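The Arm Costs Less Than the Stuff Around It

By Sirkka Juntunen
April 18, 2024

I run the prep kitchen at Dorka, a small soup and sauce maker in Clorkstead, and last January my boss handed me a sticky note that said "robot?" with two underlines. That was the whole project brief. I've been planning the purchase ever since, and I have opinions now (so many opinions!).

My first mistake was shopping for the arm. I spent weeks on it, comparing reach and payload the way some people compare trucks, and I got very excited about a model from Prorkska that can lift far more than any bowl we own. Then I sat down with the full quote and saw how much of it had nothing to do with the arm. There was the stand, the guarding, the wash-down cover, the gripper, spare fingers for the gripper, the little camera that rides at the wrist, and seven days of somebody coming out to set it all up and teach us how to use it. I had a line in my budget for exactly one of those things. Guess which.

So if you're starting out, write the list backward. Start with the messiest moment of your day and price what it takes to get through that, and save the arm for the bottom of the page. Ours is the bowl station. Everything there drips, and everything there has to be scrubbed down at the end of the shift. I would have bought the cheap fingers if a friend at Lie – they do dressings, three streets over – hadn't talked me into asking how each part comes off for cleaning and what a replacement costs. Replacement fingers got a line of their own after that: $512 for the year. It's a dull line and I defend it at every meeting.

I also put $3,000 aside for food we'd be throwing out while we learned. My boss thought that was a typo. We settled on keeping it in, and on calling it "training material," which made everybody feel better about the soup.

The other thing I'd ask any seller for is a look through the wrist camera with your own kind of mess under it. A sales video with dry plastic blocks tells you very little about a kitchen. Shiny food throws light back, and water gets on the counter. 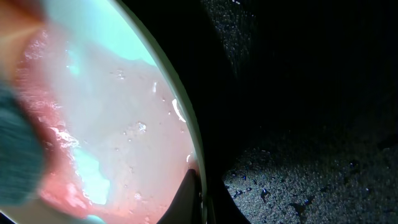 Vol. 3, p. 7

Look at the glare on that pink stuff, and at the bright sliver along the rim. The dark finger has its tip just inside the bowl's edge, and a person standing there would read all of it in a blink. I took views like this one to our next budget talk and asked for better lighting over the station, which I hadn't planned on at all. It went in as a separate request, a small one, and it got a yes before the arm did!

We still haven't signed. There are three quotes on my desk, and I'm waiting on one seller to tell me whether the cover is included or extra – I have asked twice, very nicely. My boss has started leaving new sticky notes. The latest one says "conveyor?" and I've put it in a drawer until the first thing is paid for.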